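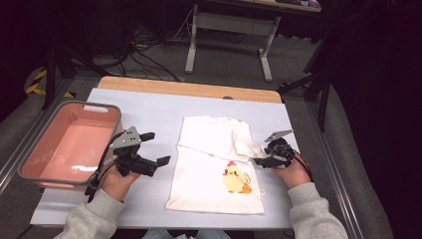 ## 4. Heat-press transfers on T-shirts

Tedalex press, small platen. For the bigger one see section 6, temps are different.

1. Shirt out of the wash, no softener. Softener stops the film sticking.
2. Lint roller, front only. Both sides if it's a dark shirt.
3. Turn the press on. Let it come up to 200 before you touch anything else. Takes nearly 20 minutes from cold, longer on a Monday when the room's been off all weekend.
4. Lay the shirt flat, hem toward you. Pull out any folds across the chest, check the side seams arent twisted.
5. Pre-press, a few seconds, no film. Gets the damp out.
6. Film on, shiny side up. Center it by the collar, not the hem. Hems are never straight.
7. Cover sheet over everything. Everything, including the corners.
8. Close the press. Dial at 55, don't crank it past that.
9. Timer goes, open up, slide the shirt off. Let it cool all the way before peeling.
10. Peel slow, low angle. If an edge lifts, put the sheet back and press again.

**CAUTION:** Upper plate stays hot long after the switch is off. Sleeves down, hair tied back. Don't reach across it to get at the cover sheets.

**CAUTION:** Nylon and rain jackets will melt. Ask first.

**Note:** Small motifs on kids' sizes, a chick or a star or whatever, can sit low on the front or off to one side. Check the order slip before centering, some customers want it that way.

**Note:** Drernevholm film peels cold. The Carthorpe stuff peels warm, so skip the wait in step 9. Rolls are labelled on the inside of the tube.

### 4.1 If it goes wrong

- Edges lifting: not enough pressure, or softener. Re-press once.
- Shiny square around the print: plate too hot. Steam it from the inside, usualy comes out.
- Print cracked after first wash: peeled too early. Redo on a new shirt.
- Press won't heat: check the fuse, then call Karine Dhillon.

Wash card goes in with every finished shirt. Inside out, cool wash, no dryer.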